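March, 6:40 in the morning

Back on the memory schedule after the lapse in winter. Recording the settings here so that I do not have to reconstruct them again from the margins of old notebooks.

The deck stands at 501 cards. It was larger, but I deleted the duplicates and every card whose answer ran past one line. Long answers were the main fault of the previous version. I would recall half, mark the card as passed, and the other half would decay without my noticing. Each card now holds one fact and has one answer, and if a fact has conditions attached to it, each condition gets a card of its own.

Intervals are fixed at one day, three days, 8 days, 21 days and then 55. A failed card goes back to one day whatever its position. I tried the softer rule last year, where a failed card drops only one step, and the retention figures were poor enough that I gave it up after a month. The hard reset costs more time per session but the error rate at the long intervals comes down, and the long intervals are what I am paying for.

Software is Jikeck, the old version, running offline. The newer one moves the review button to the other side and changes the default font, and neither change can be reversed in the settings. I exported everything to a plain text file last night as a precaution. The export drops the tags. I have put the tags in a separate column by hand for the history cards and will leave the rest for an evening when I have less to do.

Session length is capped at 100 reviews. Past that point my response time climbs and I begin to pass cards on the shape of the question instead of its content. I can tell when this is happening, as I answer before reaching the end of the line. The remedy is to stop. Continuing and trying to read more carefully has never worked for more than a few cards.

8:15

Finished the first block. 100 reviewed, 13 failed. Nine of the failures were dates, which is the usual proportion. Dates have no internal structure to hold on to, and in the Stomholm evening course we were told to tie each one to a neighbor: this treaty four years after that famine, and so on. I have done this for the nineteenth century and not for anything earlier. The failures match that boundary closely.

Rewrote the nine date cards in pairs. The front gives one event with its year and asks for the distance to the second event. Subtraction is slower than direct recall, but it survives the three-week interval and direct recall mostly does not.

Also changed how new material gets in. Up to now I read a chapter, marked it, and made cards the same evening. The cards made that way are too close to the wording of the page. At review I remember the sentence and where it sat on the paper, and if the same fact is asked in other words I have nothing. From now on the chapter is read and marked on one day, and the cards are written on the next with the book closed. Only after that do I open it and correct them.
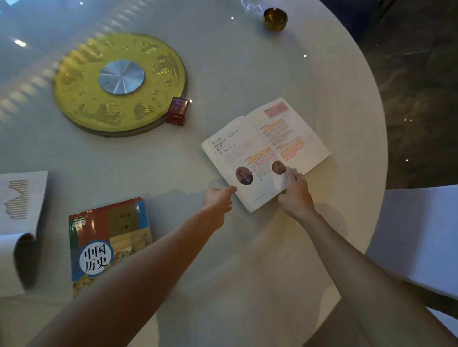
How long should the gap be between reading a chapter and writing the cards for it?

One night is enough. With two or more nights I lose the minor points and end up rereading the whole chapter, and with a gap of only a few hours the cards still copy the book's phrasing.

Tested this on four chapters before adopting it. The closed-book cards take longer to write, and on average one in six contains an error that has to be fixed when the book is opened. I do not consider the errors wasted. The corrected cards have the lowest failure rate in the deck at 8 days, lower than the ones I got right at the first attempt. Four chapters is a small sample and I will look at it again in the summer.

Marking has been cut back as well. The old habit was to mark anything that looked important, and a page with most of its lines marked tells me the same as a page with none. The limit is now two colors, one for definitions and one for anything I could not have guessed. Examples stay unmarked.

1:30 in the afternoon

Walked to Curley to collect the index boxes. They had the narrow size only. Took two, as the paper cards for the oral practice will fit if I trim them, and trimming is no great trouble with the guillotine. The wide size is on order.

The oral set is separate from the deck and follows its own rule. I take ten cards at random, say the answer aloud in full sentences, and check against the back. No scoring. Its purpose is to find answers that I can recognize but cannot produce, and two turned up today, both on land tax. They have been moved to the main deck at one day.

9:50 at night

Second block done, 64 reviews, which clears the backlog for today. Failures were six. Response time was longer than this morning by a second per card. I have seen the same difference in every set of records I kept, and I see no use in fighting it. New cards will be written in the mornings and the evening kept for cards at 21 days and over, where speed matters less.

The Ververidis grammar remains. I have been putting it off on the grounds that rules do not fit the one-line format. Exceptions would fit, however, and there are few enough of those in the first unit to do by hand. Start with the verbs of motion. Sharpen the pencils first, the soft ones are down to stubs.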